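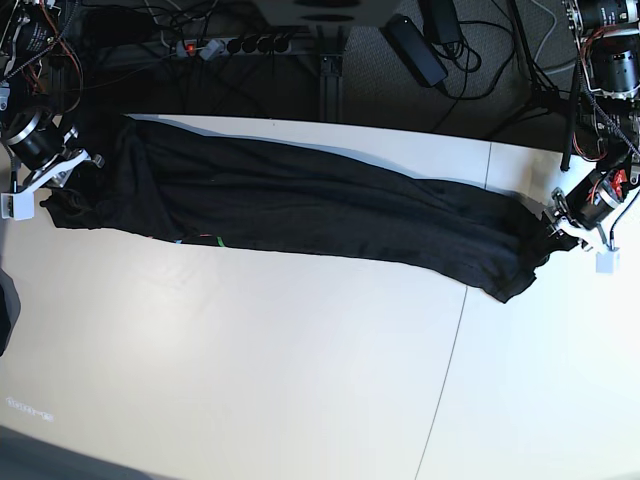 Figure 1. Black garment on a white table, held at both ends.

4. Pre-season preparation for the rolling substitution rule

4.1 The rule and the clubs

Until the season studied here, teams in the Kernora netball league could change players only at the quarter breaks or when play was stopped for injury. The new rule allows a change at any time, provided that the player leaving the court has crossed the sideline before her replacement steps on. There is no limit on the number of changes. A team that gets the order wrong gives away a penalty pass at the point nearest the ball, and the late player stands out of play until the pass is taken.

The league sent the wording to clubs on March 18, 2022, by which time all of them had begun training. Coaches had known since January that some change was likely, but not what form it would take. Two of the three clubs we followed had therefore planned their early sessions under the old rule and had to alter them part of the way through.

The three clubs were Pernevov, Skirwood and Toom. Pernevov had finished near the top of the table in the previous season and kept most of its squad. Skirwood had lost its first-choice centre and both goal defenders. Toom had been promoted and had a new head coach. We chose them for these differences and make no claim that they stand for the league as a whole.

4.2 What we recorded

We attended 14 training sessions and all the practice matches that the clubs played against one another. Each practice match was played in quarters of the usual league length, apart from one at Toom that was shortened at the request of the visiting side. At every substitution we noted the score, the time left in the quarter, the positions involved, who called for the change, and whether the two players crossed the line in the right order. In all we recorded 500 substitutions. Changes made at quarter breaks were left out, as the new rule does not affect them.

We also spoke to players and coaches. We held 20 interviews, each lasting 30 minutes, using the same list of opening questions. Players were asked how they knew when they were about to come off, what they did in the moments before going on, and whether they had changed how hard they worked on court. Coaches were asked how they decided on a change and how they had explained the rule to the squad. Interviews were held after training, in whatever room was free, and the notes were typed up the same evening.

Coding of the interview notes was done by two of us separately, and disagreements were settled by going back to the notes. Most of the disagreements were over a single category, "readiness", which one coder had used for physical warm-up and the other for knowing the state of the game. We split it into two categories and coded the notes again.

4.3 Three ways of calling a change

The clubs settled on different ways of calling a change, and they did so early. None of them altered its method once the practice matches had started.

At Pernevov the bench coach made every call. She stood at the midpoint of the sideline with the waiting players beside her and shouted the position letters of the player coming off. The advantage of this, in her view, was that players on court had one less thing to think about. The difficulty was noise. In the larger of the two halls Pernevov used, the goal shooter often could not hear the call from the far end, and the replacement stood at the line for some time before anything happened. Pernevov tried a raised card for two sessions and gave it up, as the shooter was usually facing the other way.

Skirwood left the decision to the players. A player who wanted to come off raised a hand to the bench during a dead ball and left when she saw her replacement at the line. The coach kept the right to refuse but we never saw her do so. This produced the most changes per quarter of any of the clubs, and they were spread unevenly. The mid-court players came off often and for short spells. The two circle defenders, who were new to the club and competing for a place, hardly came off at all. One of them told us that she did not want to be seen asking.

Toom used fixed pairs. Each player shared a position with one other, and the pair agreed before the match how long each spell would be. An assistant kept time on the bench and told the waiting player when to stand up. The pairs were changed from week to week, so that by the end of pre-season most players had shared with several others. 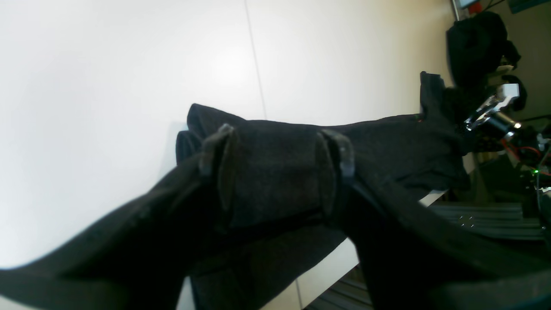
The fixed pairs at Toom had an effect that the coach had not planned for. Players who shared a position began to talk about the opponent they were both marking. A wing defence coming off would tell her partner which way the wing attack preferred to turn, or that she was slow to offer a second time. We heard this kind of talk at the other clubs as well, but there it depended on who happened to be sitting next to whom. At Toom it became part of the change itself, and the assistant started to stand the waiting player up a little sooner to leave time for it.

4.4 Mistakes at the line

In the first practice matches, mistakes over the order of crossing were common at all three clubs. Nearly always the replacement went on too soon. Players described this as a habit carried over from quarter breaks, when both players can be on court together for a moment without penalty. The coaches dealt with it in different ways. Skirwood ran a short drill at the start of each session in which pairs changed at a jog, then at full pace, then with a ball in play at the other end. Pernevov stopped practice games whenever it happened and restarted with the penalty pass. Toom did nothing in particular for the first few weeks and then borrowed Skirwood's drill after playing them.

By the last practice matches the mistakes had become rare at Skirwood and Toom. They lasted longer at Pernevov. We think the way of calling explains part of this. When the call comes from the bench, the replacement hears it at the same time as the player on court and is already moving before the other has turned round. Under the other two methods the player leaving has started first. We cannot separate this from the difference in drills, and a larger number of clubs would be needed to do so.

A second kind of mistake concerned positions. In netball a player may go only into certain areas of the court, and a replacement who takes over in the wrong bib must be corrected before she can play. With changes at quarter breaks there is time to sort this out. With rolling changes there is very little. All the clubs ended up having replacements wear the bib of the position they were most likely to fill, and this in turn made coaches less willing to move players between positions during a quarter. Two coaches mentioned this as a loss. The third said she had never much liked moving players about anyway.

4.5 Effort and rest

Most of the players we spoke to said that they now ran harder. Mid-court players were the most definite about it. Several said that they had once held something back in the first part of each quarter and no longer saw the need. Circle players were less sure, and one goal keeper thought that the rule had made her game worse, as she needed time to learn a shooter's timing and kept losing it each time she sat down.

This agrees in part with Grīnberga's work on indoor team sports, where short spells suited players who covered a lot of ground and unsettled those whose job was mostly one of position. Priit Grīnberga was writing about sports in which rolling changes had been allowed for many years, and his players had grown up with them. Ours had not. It may be that the goal keeper's complaint will fade with practice — she thought so herself — or it may be that circle positions simply call for longer spells, as Toom's pairs had already begun to arrange. Their goal keepers were changing once a quarter by the final practice match, while their centres changed at every opportunity the timekeeper gave them.

We did not measure distance covered or heart rate, so the players' own accounts are all we have on this point. The league matches, which we turn to in the next section, give some further evidence in the form of scores in the closing minutes of each quarter.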